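Cleaning lampshades (the job I always put off)

Posted December 12, 2022 by Enda Coughlan

I don't know why lampshades get skipped. I'll vacuum under a couch, I'll take a toothbrush to the grout, and then I turn on the lamp in the evening and there's a gray fuzzy ring along the top edge that must have been there since spring. So in November I finally did every shade in the house, and I wrote down what worked before I forgot it again.

First thing, take the shade off the lamp. I know, I know, it's tempting to just swipe at it where it stands! But you'll never get the inside that way, and you'll end up leaning on the wire. Unplug, let the bulb cool, unscrew the little finial on top and lift.

Then cover a table. I use plain white paper off a roll, the kind you get for kids' painting, because newspaper ink comes off on pale fabric (ask me about the cream shade from my aunt). White paper also shows you how much dirt is coming down, which I find weirdly satisfying.

Dry cleaning comes before anything damp. A lint roller is my favorite for smooth fabric, going top to bottom in straight strips and overlapping a little each time. For pleats I switch to a soft paintbrush, a two-inch one that has never seen paint. Do the inside too, very lightly, and keep the brush away from any glue line.

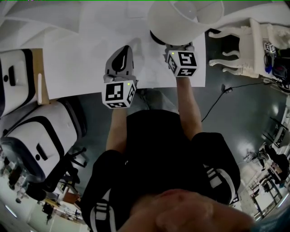
Stand the shade whichever way up it's steadiest. Mine are mostly wider at the bottom, so that's how they sit for the outside, and I flip them over when I want to get at the bottom rim. If the rim has a dark trim on it, give that its own clean cloth. Dark trim can bleed, and you do not want to drag that color across a white shade.

For marks that won't brush off, I try a dry sponge first, the rubbery kind sold for soot. I had a Nakpan one left over from when we painted the hall and it took off nearly everything. Dab and wipe, don't scrub. If that fails, and only if the shade is stitched and not glued, I go in with a barely damp cloth and one drop of dish soap in a bowl of cool water. Test it near the seam and wait until it's dry before you decide.

Paper shades never get water from me. Same goes for silk and anything old.

Let everything dry fully before it goes back near a bulb. I left mine overnight in the spare room with the window open a crack, and the damp one I turned once before bed so both rims got some air.

Next up is the paper globe in the stairwell, which needs the tall ladder, so that one's waiting until my brother visits.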